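Is the Fidatier sleep course worth the money?
General Discussion > Home & Health
March 2018

plumbline61
My sister-in-law swears by the Fidatier eight-week sleep course and wants me to sign up. The sales page says 3,000 people have "reset their nights" with it. Reset from what? Has anyone here done it and kept the results past the first month?

gravel_road
Did it in December. Week one is no screens after nine and get up at the same time every day. Week two is the same thing with a breathing recording. I could have gotten that off a leaflet at the clinic.

I also don't buy the part about the bedroom being the cause of everything. They had us score our rooms out of 61 points for color, clutter and where the bed goes. I scored terribly and slept fine that week.
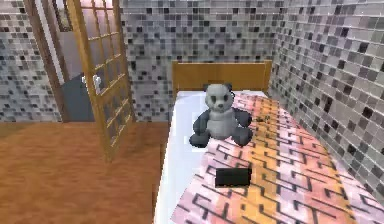
Then I moved the dresser, got a great score, and was up at three every night. So I quit filling in the sheets.

Kalodby
Disagree. The fixed wake time did more for me than pills ever did, and I would not have stuck to it without paying. Call that dumb if you want.

plumbline61
Not dumb, but that's an argument for paying anybody. Where does the 3,000 come from? Sign-ups or finishers?

gravel_road
Sign-ups. I asked. They don't track who finishes, or won't say.

oatmeal_again
My doctor told me to cut the afternoon coffee. Took two weeks. No points.

Kalodby
Good for you, I don't drink coffee.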